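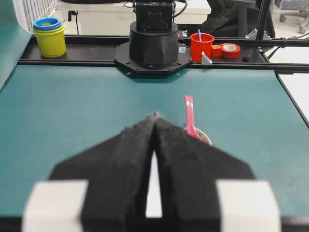
Fongchan Srisuk keeps her spoons upright. She has done it since she was a child, and she says it is the one habit from her mother's kitchen that she never tried to lose.

"You stand the spoon in the bowl and you know where it is," she said. "If it's lying on the table you put your sleeve on it."

Srisuk sorts and lays out household things for Zustora, a small lending store in Skonovness that lets families borrow toys, children's tableware and craft materials by the week. She started there in January, two mornings a week, and now works full time. When we met, her list of stock ran to 475 items, most of them small enough to hold in one hand.

The tabletop she likes best for the work is a blue-green one. She had a white one at her last job, at Ledesma, and found it tiring by lunchtime.

"Pink shows up on it, red shows up on it," she said of the teal. "White things show up. Dark green is the only trouble, and we don't have much dark green. You do get specks on it. I wipe it down when I come in and again before I go home."

A pink plastic spoon and a small round bowl make a typical set for the youngest borrowers. Srisuk checks each piece by running a thumb along the edge, then looks for bite marks on the handle. Spoons with rough edges are taken out of lending. Bowls last longer, she said, and are usually withdrawn for stains.

I asked whether parents complain about getting a spoon of one colour and a bowl of another.

"A few do. I had a man who wanted everything to match and I found him a set that matched. The children mind more about which cup it is. We have 29 cups and there is one they all ask for."

She clears the table completely between sets. It slows her down, and her first supervisor told her so. She tried doing it the other way for a week and ended up with two lids in the wrong bag.

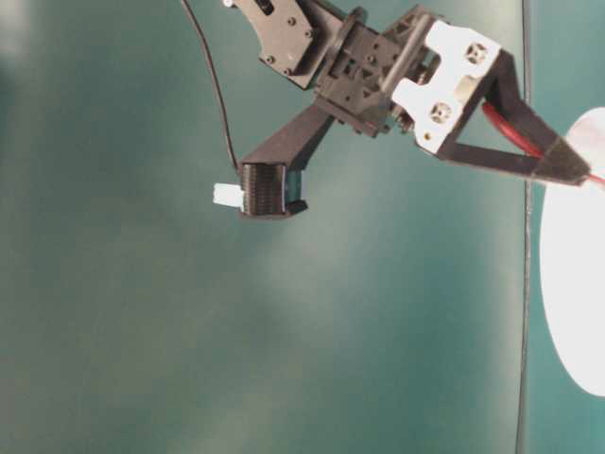
Page last changed: 15 July 2026

The clearing takes less time than people expect. Srisuk moves the finished set to a tray on her left, wipes the surface with a cloth that has been wrung out well, and waits for it to dry before she fetches the next one. She doesn't use a spray on the table. The smell gets into the ribbon, she said, and borrowers notice.

Ribbon is the part of the stock she talks about most. Zustora bought in a box of offcuts from Gerska, a haberdashery that was closing its workroom, and it fell to her to make something useful of them. There were 201 pieces in the box. Some were long enough to tie round a parcel and many were not.

"I thought I would throw half of it away," she said. "Then I sat with it for an afternoon. The short ones are good for small children, for threading or for sticking down on card. You don't need a long ribbon when you are four."

She sorts by colour first and by width after that. Length comes last, because a curled piece is hard to judge by eye. Thin, soft ribbon gives her the most bother. It folds over on itself and loops, and two pieces of the same red will lie together looking like one. Her method is to pick each piece up by one end and let it hang for a moment before deciding where it goes.

Letting it hang also shows whether anything has stuck to it. Bits of other materials travel round the craft boxes, and she has found paper, thread and dried glue on ribbon that looked clean when it was lying flat.

"You shake it a little. If it doesn't come off you pull it off with your nails, but slowly, or the edge frays."
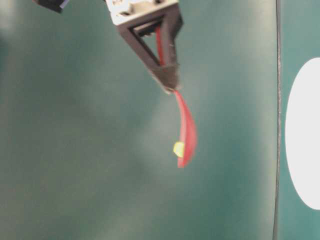
What she would change

Srisuk would like more shallow trays. The deep ones she has now were bought for toys, and small things sink to the bottom of them. She has asked for trays with a low front so that she can see in while sitting down, and was told there may be money for them after the summer.

She would also like borrowers to send ribbon back unknotted. There is a note about it in the lid of each craft box. She wrote it herself and has rewritten it twice, the second time in larger letters.

"People do read it," she said. "They read it after they have tied the knot."

At home she keeps very little. There is one drawer for cutlery and a jar for the spoons used every day, handles up. Her sister puts them in handles down when she visits, and Srisuk turns them round again once she has gone.

Craft boxes can be borrowed from Zustora for one week at a time and renewed once. Tableware sets are lent for two weeks. Please rinse bowls and spoons before bringing them back to the counter.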